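Cell 2 — two-arm bagging cell — walkdown checklist w/ comments
Site: Skuston, back bay
Task loaded: Mumitari produce bagging (toy fruit, thin bags)
Time in 6:40 am, arms powered, no program running for the mechanical part

Status key: OK / FIX (do before next run) / WATCH (look again next walkdown) / N/A

Gripper shots and the wide one, from the bagging task:
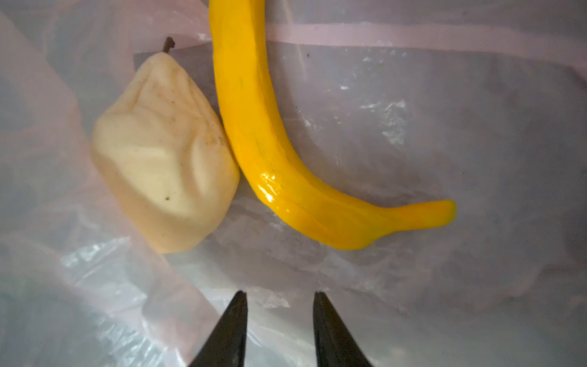
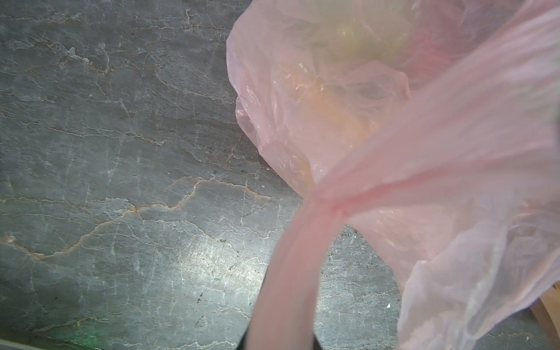
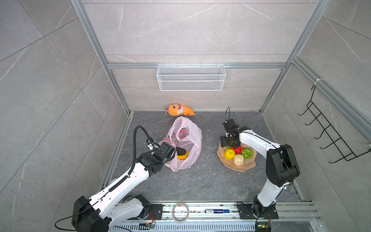
1. STOPS AND POWER

1.1 E-stop button, operator side — OK. Pressed, both arms dropped out, reset clean.
1.2 E-stop button, rear — OK but stiff. WATCH. Same comment as last sheet, order one this time.
1.3 Software stop from the console — OK
1.4 Power strip strain relief — FIX. Clamp screw backed out again. Threadlocker, please. Hand tight is not going to hold with both arms cycling.
1.5 Arms hold position on soft stop — OK left, OK right
1.6 Arms sag on hard power cut — yes, both, as expected. Keep a hand under the forearm if you kill power with arm extended. Put this on the door card, the old card doesnt say it.

2. FRAME AND WALLS

2.1 Extrusion corner brackets — OK, all checked with a key, one took a quarter turn
2.2 Wall panels seated — OK
2.3 Hook rack, right wall — WATCH. Cable tie at the top, fine for a rack with nothing heavy on it. If anyone plans to hang tools there get a real bracket first.
2.4 Wire basket, back wall — OK. Solid on the rail. Check both arms clear it at full reach, done at slow speed, clear.
2.5 Front rail free of loose items — FIX. Tape roll and marker were on it. Front rail is not a shelf. They go in the drawer. A marker rolling under a forearm mid cycle is a stopped run at best.
2.6 Vent strip clear — OK, brushed

3. FLOOR

3.1 Swept — FIX, done on the spot. White crumbs and specks all over. Sweep at start AND at changeover, not just end of shift. Use the soft brush, no compressed air inside the cell, it just drives everything into the base joints.
3.2 Wiped — done, damp cloth, water only
3.3 Floor pattern vs vision — WATCH. The veined floor still gives Wurkar's segmenter a hard time at low light settings. Not a safety item but I get asked every time so it's on the sheet. Matte mat was quoted, no answer yet.
3.4 Glare from overhead light — WATCH. See 5.4

4. ARMS

4.1 Left base bolts — OK, torque stripe lined up
4.2 Right base plate bolts — OK, stripe lined up
4.3 Left shoulder play — OK
4.4 Right elbow play — slight. WATCH. Can feel it by hand with power off, dont see it in the repeat test. Write down if it gets worse.
4.5 Cable conduit, left arm — OK for wear. Arch is a bit tall, make sure it's not catching on bag handles when the wrist rolls. Ran the roll by hand end to end, no catch.
4.6 Thin cable at right gripper — FIX. Loop too loose for my taste. Re-tie shorter but leave enough for full wrist rotation, check at BOTH ends of travel before you cut the tie tail.
4.7 Left base cable — WATCH. Lying in a curve across the corner. Needs a clip. Ordered from Lai with the bushings.
4.8 Electronics at the bases — OK. Left board and its wires are open to anything that falls off the front rail, see 2.5 again. Cover is printed, not fitted. Fit it!
4.9 Homing, both arms — OK, 2 homes each, same place

5. GRIPPERS AND WRIST CAMERAS

5.1 Finger pads, cracks or chunks missing — OK all four
5.2 Finger tips aligned when closed — OK right. Left is off a hair, shimmed, OK now.
5.3 Finger screws — OK, checked. These loosen faster than anything else in the cell so dont skip it even if the last sheet says fine.
5.4 Wrist camera picture — OK, lenses wiped. Bag film throws a lot of white highlights close up. Exposure locked, do not put it back on auto.
5.5 Camera mount tight — OK both
5.6 Bag handle passing in front of lens — known problem. Loop ends up right against the camera and half the view is pink blur. If it happens, stop, back the arm straight off, lay the handle away from the gripper, restart. Do not reach in with the program paused, paused isn't stopped.
5.7 Close force on soft toys — OK. Limit left where it was. The pear is lumpy and shows dents so dont use it to judge force, use the lemon.
5.8 Film caught between fingers — check at every changeover. Little strips of bag get wound around the finger pivot and you wont see them untill it jams. Tweezers in the drawer. None found today.

6. BAGS AND OBJECTS

6.1 Bags, no splits at the handles — two tossed
6.2 Bag standing open before start — operator's job, not the arm's. Handles up, mouth toward the left gripper.
6.3 Objects clean, no tape residue — OK, lemon was sticky, washed
6.4 Plate position — OK. Back on its tape marks, marks are wearing off, redo
6.5 Spare objects out of reach zone — FIX. Plush was sitting behind the bag by the back wall. If its not in the task sheet its not in the cell.
6.6 Bags stored outside cell — OK

7. TEST RUN

7.1 Slow speed, no objects — OK
7.2 Slow speed, with bag — OK
7.3 Full speed, with bag — one stop, bag slid. Reset and reran, OK
7.4 Cycle counter at end — 3607. Finger pads get swapped every 2000, last swap was logged right at 2000 so next is at 4000. Get the pads on the bench now.
7.5 Both arms in shared zone at same time — interlock OK, right waits for left. Tried it the other way too, left waits.

OPEN ITEMS, carried over

Rear e-stop — replace
Strain relief — threadlocker
Cover over left board — fit
Clip for left base cable — waiting on parts
Right gripper cable — re-tie
Door card — add the sag note
Plate marks — new tape

Cell released for slow speed until strain relief and gripper cable are done. Full speed after that, initial here when closed ____

Next walkdown: July sheet, or sooner if the elbow starts to knock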